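Fistinness Stondon Bar Soap

Unscented or Greenberg Lavender
Sold singly or in a box of 14

We have been making the Stondon bar for long enough now that most of the people who buy it have stopped reading this page at all, and simply scroll down to the button. If that's you, go right ahead! For everybody else, pull up a chair, as there is a fair amount to say about a plain bar of soap and we do tend to say all of it.

The Stondon started out as a kitchen soap. We wanted something that would take garlic and onion off your fingers without leaving them feeling like old paper, and the first few recipes did one job or the other but never both. The one we settled on has olive oil as its main ingredient, with coconut oil for the lather and a little shea butter that goes in right at the end. It's a slow recipe. Olive oil soap is soft and a bit sulky when it's young, and if you put it by the sink too early it turns to jelly in the dish and you'd be quite right to write us a cross letter.

So we wait. Every bar sits on an open rack for 22 weeks before it's wrapped, and over that time the water leaves it slowly and the bar gets smaller and harder and a good deal milder. We pour 1000 bars in a batch, and when a batch is gone it's gone until the next one is ready. We know this is annoying. You can leave your email address at the bottom of the page and we'll write to you once (only once) when there's more.

What it's like to use

The lather is low and creamy, a little like hand lotion, and if you're used to big fluffy bubbles you may wonder for the first day or two whether anything is happening. It is. Rub the bar between wet hands a bit longer than you normally would, and rinse with warm water if you have it. People with very hard water sometimes get a faint film on the basin, which wipes away with a damp cloth and a drop of vinegar – but keep the vinegar away from marble and other natural stone, please, and use plain warm water there.

The unscented bar smells very slightly of olive oil and that's all. The Greenberg Lavender has a proper lavender in it, the dry, herby kind that reminds you more of a linen closet than a candy dish, and it fades to almost nothing once you've rinsed. We used to make a lemon one too, and we still get asked for it every November. The trouble was that the lemon oil faded on the rack long before the soap was ready, and we ended up with a great many unscented bars in yellow wrappers. We may try again someday.

Size and shape

Each bar is a rounded rectangle with a shallow dip along one side. The dip is there so that when you get down to the last sliver you can press it into the dip of a new bar, wet them both, and leave them overnight. By morning they'll have stuck. My grandmother did this with every bar of soap she ever owned, and I couldn't see why ours should make it difficult.

Looking after it

Let the bar dry between uses and it will last and last. A dish with ridges or holes is best, and we sell a pottery one called the Rinport, glazed on the inside and left bare on the foot, that drains from one corner into the sink. A wire rack works perfectly well, and so does a folded washcloth that you change when it gets soggy. Just don't let the bar stand in a puddle.

If you've bought a box, keep the spare bars somewhere airy in their paper. A sock drawer is ideal. They'll keep for years, and they only get harder.

Ingredients

Olive oil, water, coconut oil, sodium hydroxide (none of it is left in the finished bar), shea butter, sea salt. The Greenberg Lavender also contains lavender oil.

Ordering and returns

We pack orders in the mornings, and anything that comes in before noon usually goes out that same day. Boxes ship in plain brown cardboard with paper padding. If you don't get along with the soap, send back whatever you haven't opened within 22 days and we'll refund it, and please do keep the bar you tried or give it to a friend.
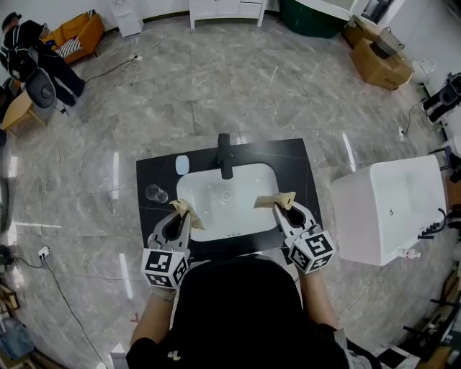
One more thing about gift orders: we can tuck in a handwritten card at no charge, as long as you type your message in the notes box at checkout and keep it to a few lines. Our handwriting gets worse as it goes along.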